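Skurnberg Stikar desktop arm kit: four months in, and one fault you should know about

I bought the Stikar in January to replace an older arm that had worn out its gears. It is a small arm that clamps to a table edge and is sold for hobby use and teaching. I have built a few kits like it and I wanted one I could leave running short pick-and-place jobs in the evening while I got on with other things. After what happened in the second month I no longer leave it running on its own, and most of this review is about why.

Assembly first. It took me two evenings. The printed parts are clean and only one bracket needed filing. The manual has the shoulder and elbow steps in the wrong order, so if you follow it you will have to take the elbow off again to get the cable through. Calibration is done from the Jestura software, which is plain but works. You move each joint to its stops by hand, press a key, and it stores the values.

For the first few weeks I had no complaints. Repeatability is good enough for foam blocks and light plastic parts. The shoulder servo gets warm after half an hour, as they all do at this size. The gripper closes evenly and doesn't buzz when it holds.

The fault came at cycle 1,013 of a simple job, according to the log. The arm was lowering towards the table when the elbow servo stopped answering. The right response to that is for the controller to stop everything. What it did was keep driving the shoulder to the last position it had been given, with the elbow gone slack. The gripper went into the table and the shoulder pushed against it until I pulled the plug. I was in the next room and heard it. By the time I got there the shoulder housing was too hot to keep a finger on, and the log showed 8 seconds between the lost reply and the power going off.

Nothing caught fire and I wasn't hurt, but my hand is often near the gripper when I am setting blocks out, and a stalled shoulder on this arm pushes harder than you would expect.

I wrote to Skurnberg and had a reply from Aileen Layug in support the next day. She asked for the log and for photos of the connectors. Her view was that the plug at the elbow had worked loose from the cable being pulled each time the arm reached out. I think she was right. The lead supplied for that joint is short, and at full reach it has no slack at all. She sent a longer lead free of charge and a beta version of the firmware. I fitted the lead, but the first beta made no difference: with the elbow plug pulled out on purpose, at low speed and with nothing under the arm, the shoulder still carried on.

Emrys Foulkes, who sells the arm through Barredo, told me he had seen the same thing on two returned units. He advised a current limit of 4 amps on the supply and a push-button stop in the power line. I have done both. The button was cheap and I would count it as part of the price of the kit.

The second firmware, version 7, does fix it. Pull any plug and all the joints cut out. They cut out completely, so the arm drops under its own weight – keep clear of it when you test. I would have preferred it to hold and then lower slowly, but a drop is better than a stall.

I have gone back to the shape-sorter job with the new lead and the new firmware, and I stay in the room.
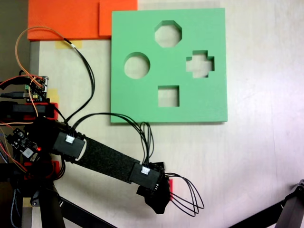 The Stikar and the green sorter board, with the leads looped across the table.

The wiring still bothers me. The leads lie loose on the table and over the links, and there is no clip or strain relief at any of the servo plugs. I have since put a dab of hot glue on each plug, which peels off if you need to get it out. Skurnberg should supply clips. They should also put the firmware fix on the main download page, where at present you only get it by asking.

Good: solid gripper, clear calibration, support that answers.

Bad: manual out of order, short elbow lead, no strain relief, no stop button, unsafe behaviour on the firmware it ships with.

Would I buy it again? Yes, with the button fitted before the first power-up. For a classroom I would wait until the fixed firmware comes as standard.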